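Talk notes, Flumuvach evening, 14/12/2020
"Do we need another productivity app?"

Slide 1. Start without the thank-yous. Say that Fuvel sent me a free license, that I used it all through November, and that I still write my list on the back of an envelope. Pause for the laugh, if there is one.

Slide 2. The claim: "Save 2 hours a day." Ask where the number comes from. I wrote to them and got a link to their own blog. The blog links to a survey of 300 people who were already paying customers. Let that sit.

Slide 3. What a tool looks like when it does one job. Two rolls of packing tape on a white table, and no login. 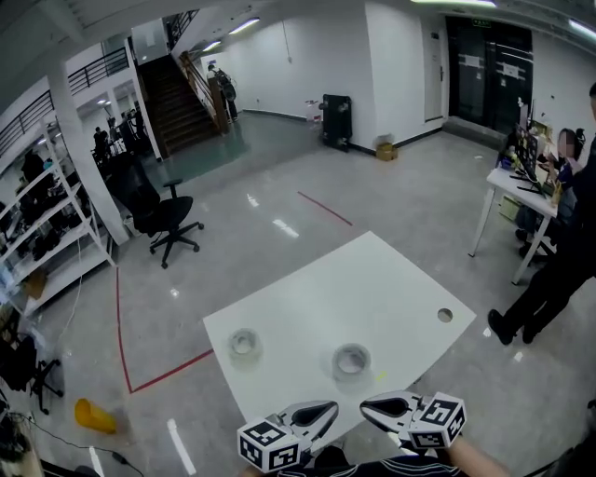 Tihomir Softić told me after the rehearsal that I was being unfair, that his team at Štefanec had dropped half its meetings once everyone could see the same board. Read that out in full. Then ask: was it the board, or did somebody finally look at the calendar? He didn't know. I don't either, and I should say so.

Slide 4. Settings. Fuvel has 17 kinds of reminder. I turned on three and ignored all three by the second week. Setting up is pleasant, it feels like work, and I suspect that's most of the appeal.

Slide 5. Switching costs. Plondosport moved 100 staff to a new planner and then had to run the old one beside it. Don't name the planner. Slow down here, I rushed it last time.

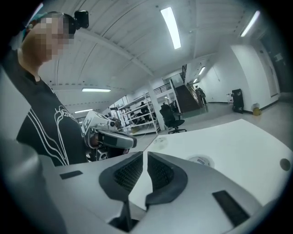
The old planner is still running, by the way. People trust the place where their notes already are, and a nicer font won't move them.

Slide 6. Questions to ask a vendor. Who did you measure? For how long? What happened to the ones who quit? If Sorin Petkov asks about the export feature, say I haven't tested it.

Leave five minutes for questions. Skip slide 7 if we start late.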